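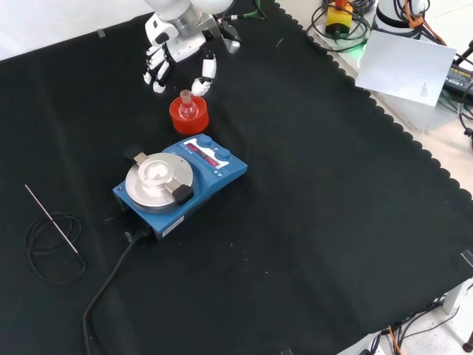 Photo: Solberg bench guide, Oct 12, 2024

3. Before the hand goes near glass

Applies to all flask handling at the Firnside bench. Read section 2 first.

3.1 E-stop on the side shelf, in reach of the operator. No paper on top of it, ever.
3.2 Tape the cloth down. Check the tape agian after every cloth change.
3.3 Flask goes in the red-orange holder, neck up. Never straight on the table.
3.4 Hand stays open over the flask until the operator calls "clear".

Note: max closing speed with glass is setting 3. Setting 11 is for plastic only.

Caution: heating off for all dry runs. Above 42 °C on the probe, no grip. Wait.

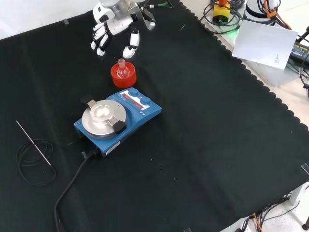

4. Cables and probe

4.1 Stirrer cord runs off the near edge of the table. Not under the arm path.
4.2 Probe lies flat, left side, wire in loose loops. Dont pull it tight.
4.3 Cable moved? Rerun the path check, form 33, before next grip.

Old Woscombe checklist (September) is withdrawn. Bin any copies.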